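Dec 26, 2021

**Tamuno to end halogen and incandescent lamp sales in April**

Tamuno, the housewares chain based in Jilberg, will stop selling halogen and incandescent bulbs for household fixtures in April and will carry only LED replacements after that date. The change covers all 6 of the company's stores and its mail-order catalog. Oven, refrigerator and other appliance bulbs are not affected.

Obinna Oyelaran, the chain's purchasing manager, said the decision followed two years of falling orders. The stores now stock 1,777 lighting items, including shades, sockets, cord sets and bulbs. Halogen and incandescent types take up a full aisle in the larger stores and sell mainly as replacements for older table lamps.

"The shelf space costs the same whether the box moves or sits there," Oyelaran said. "We kept the range going for customers with dimmers, and the dimmable LED stock is now good enough to cover most of them."

Remaining stock will be sold at a reduced price until it runs out. Stores will not transfer bulbs between locations to fill individual requests.

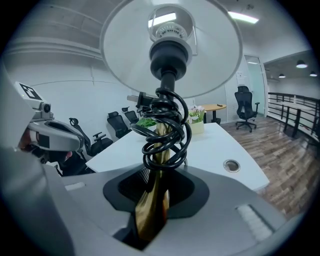 Most table lamps can be converted by changing the bulb alone, provided the base size matches and the marked wattage limit is respected. The limit printed on a socket refers to power drawn, so an LED with a much lower draw will normally fall well under it. Bulb shape needs more attention. On a lamp with a black socket set directly under a white fabric shade, with the bulb base standing up inside the rim, the overall length of the new bulb should be compared with the old one before purchase. The cord should also be checked. A cord kept wound in loops on the lamp's rod should be uncoiled and looked over for cracks along its full length before the lamp goes back into use.

Dimmers are the most common source of complaints. Older wall dimmers were designed for a higher minimum load and may cause LED bulbs to flicker or to stay faintly lit at the lowest setting. Tamuno will post a compatibility chart in each store and on its website.

The Rumness store will run a trial collection point for used bulbs beginning in April. Yayra Dogbe, the store's manager, said bins at the entrance will accept LED, halogen and incandescent bulbs in separate compartments. Fluorescent tubes and compact fluorescent bulbs contain mercury and must still be taken to the municipal depot in Kisimness.

Dogbe said the trial will last 3 months. The store has set a target of 1,000 bulbs for that period and will decide afterward whether to keep the bins. Broken bulbs will be accepted only in a closed rigid container.

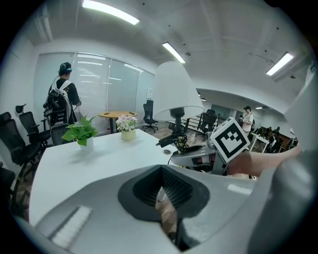
## Returns and special orders

Unopened halogen and incandescent bulbs bought before the change may be returned with a receipt under the usual store policy. Clearance purchases are final.

Special orders for discontinued types close at the end of business on the last day of sales. Orders already placed will be filled or refunded in full. Gift cards and store credit are not affected.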